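Wael Naciri
27/11/2021

Thread on buying a used round baler, for those of you who still have money.

Narville Farm Supply had a Drunmont on the lot, fixed chamber, net wrap, 2,838 bales on the counter. The salesman read me the number like it was a birth weight.

I grew up on small squares. My back is in favor of this purchase. My banker is a different body part.

First thing I did was open the tailgate and stick my head in, which the salesman clearly felt was forward of me. You want to look at the roller bearings. Grab each roller end and try to move it up and down. If it moves, that's your weekend.

Mine had one that moved. Drive side, lower front. I moved it several times while keeping eye contact.

He said they all do that.

They do not all do that.

Chains next. The drive chain had been oiled very recently and very generously, in the way you'd put on cologne for court. Wipe it off and look at the sprockets. Hooked teeth mean somebody ran a stretched chain for years and then sold you the baler.

Teeth were OK. I was a little disappointed, I had a speech ready.

Pickup tines: 15 missing. I know because I ordered 15. They are cheap one at a time, and they come in a bag of 2, so please enjoy the spare I now own.

The pickup reel itself was straight. Cam track had a groove you could lose a dime in. Left it alone. I've got a groove in me too and I still turn.

Asked for the manual. He gave me a manual. It was for a Chraibi mower conditioner. Very nice manual, good diagrams, I've read it twice.

We settled on a price after I walked to my truck, sat in it, and pretended to be on the phone. I was listening to the hog report.

Got it home behind the old tractor, 3 hours on back roads with a line of cars behind me like a funeral for somebody popular.

Then the monitor. The baler wants a monitor in the cab to tell you when the bale is full. The monitor comes from Utivent, who also sell the cable, the bracket, and the other cable. You learn about the other cable after the first one shows up.

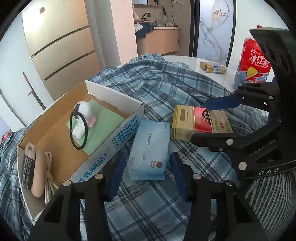
Sylvie McKinnon replied to tell me I could skip the monitor and just watch the pressure gauge on the front of the baler like people did for thirty years, and did I know my neck still turned.

Sylvie, I did know that. I had already paid for both cables.

She's right though, so for the record: most fixed chamber machines have a gauge on the front or the side, and when the needle climbs to your mark you stop and wrap. That's the whole technology. The monitor beeps at the same moment and costs what my first pickup did.

Moving on with what's left of my dignity.

Net wrap. Check the rubber feed roller. If it's shiny and hard, the net slips and you get a bale wearing a scarf. Scuff it with sandpaper, dust it with talc if the net sticks, and if it's cracked just buy the new one. Mine was cracked. See above about money.

Net knife was dull enough to hand to a toddler. Took it out, two bolts, touched it up on the bench, put it back in. Then took it out again and put it in the right way around.

Bearing job on that lower roller took me two evenings. The race had welded itself to the shaft out of loyalty. Heat, penetrating oil, a puller, a bigger puller, my brother-in-law's puller. The last one did it. I will be hearing about that puller in December over ham.

If you do this job: block the tailgate. Use the lockout valve on the cylinder AND something solid. I don't have a joke for this one. Tractor off, key in your pocket, every time, even if you're only reaching in for a second. Especially then.

Same goes for the pickup when it plugs. It eats faster than you can let go.

Ran a few test bales out of some old slough hay I wouldn't feed to a neighbor's goat. First one came out shaped like a pear. That's on the driver. You have to weave, fill the left side, fill the right side, don't just drive down the middle of the windrow admiring yourself.

Second one was a decent barrel. Third one was so good I got out and stood next to it for a while.

It rolled down toward the creek when I got back in. Eject across the slope, folks. Across.

Total damage so far: one bearing, one feed roller, tines, two cables, one bale currently being enjoyed by muskrats. Still under what the dealer in the next county wanted for a machine with worse belts.

Somebody's already asking if I want to sell the old square baler. It's got a knotter that misses when it's humid and when it isn't. Messages are open.

Comes with a free manual for a Chraibi mower conditioner.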